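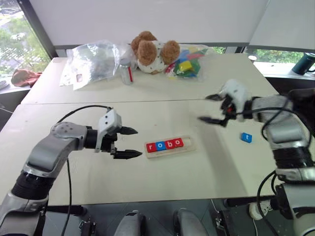
Chapter 4
Planning the Purchase

Before a school or a small workshop buys its first robot with two arms, somebody must write down what the arms will do on an ordinary Friday. Joyce Kashindye, who planned the equipment for the Sarnbridge training centre, began with the task and left the catalogue for later. Her first list had 32 lines. Only nine of them were about the robot itself. The others were tables, cables, spare gripper fingers, letter blocks and hours of teaching.

This chapter follows the same order. In section 4.1 we describe the task. In section 4.2 we divide the budget into 100 parts and keep 30 of them for the costs after delivery — repairs, training and small materials. In section 4.3 we compare two offers, from Pinditau and from Sovik, which look equal on the first page but are not equal after the second year.

Keep your own list beside you while you read.

Related chapters
3 Measuring the Room
5 Reading an Offer (E. Koech)

Shares 129 | Comments 4

© Sarnbridge Course Books | Contact | Back to top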